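Susia Home Accounts: Set-up Guide
Section 2: Getting your keyboard and shortcuts ready

Before you enter a single receipt, do spend a quarter of an hour on this section. We know it's tempting to skip straight to the sums (we've all done it!), but Susia was written for people who like to keep their fingers on the keys, and the whole program feels friendlier once the shortcuts suit the way you type.

You'll need the yellow registration card that came in the box, a keyboard with a full set of function keys, and your household file if you're moving over from Lakel or from an older copy of Susia.

Choosing your layout

1. Open Susia and wait for the green bar at the foot of the window to fill.
2. Press F10, then choose Typing and Layout from the list.
3. Pick United Kingdom, unless your keyboard has the @ sign above the number 2, in which case pick United States.
4. Type a pound sign in the test box. If you get a hash instead, go back to step 3 and try the other one.
5. Press Enter to keep your choice.

Note: Susia remembers one layout for each person who signs in, so a left-handed uncle and a teenager with strong opinions can share the same computer quite happily.

Caution: Don't change the layout while a statement is being imported. The import will stop, and you'll have to begin that statement again from the first line.

Setting up the quick keys

There are 13 quick keys to begin with, and you can find them all on the inside back cover of this guide. Most people settle on four or five they like and forget the rest, and that's perfectly all right. The ones worth learning early are F2 for a new entry, F4 to repeat the last one, and F7 to split a payment between two headings, such as a supermarket shop that was mostly food and partly birthday candles.

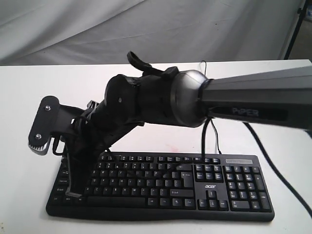
Otis Mbeki wrote to us that he had moved "repeat last entry" to F9 on his first evening and wished the guide had told him sooner that he could, as he kept catching F5 by mistake and wiping out the line he was on. Quite right too, Otis, and the steps for it are now just below.

To move a quick key:

1. Press F10 and choose Quick Keys.
2. Use the down arrow to reach the action you want to move, then press the space bar.
3. Press the new key once and let go. Holding it down makes Susia think you want it twice.
4. If that key already has a job, you'll be asked whether to swap them. Press Y to swap or N to think again.
5. Press Escape to leave. Your changes are saved as you go.

Note: F1 always opens Help and can't be moved.

If you use a separate number pad

Make sure Num Lock is on before you open the program. With a Tiongson pad, you'll also need to go to Typing and Layout and tick Accept Double Zero, or the 00 key will enter a single nought and your £324 gas bill may come out looking oddly shaped.

Caution: Always check the total at the bottom of the page after your first batch of entries on a new pad.

Putting everything back as it was

Press F10, choose Quick Keys, then Start Afresh. Only the keys go back to their first settings; your entries, headings and notes are left alone. A printable key chart is on page 53, and it fits nicely inside a kitchen cupboard door.

Section 3 deals with bringing in your old accounts.

Guide last revised 9 Aug 2018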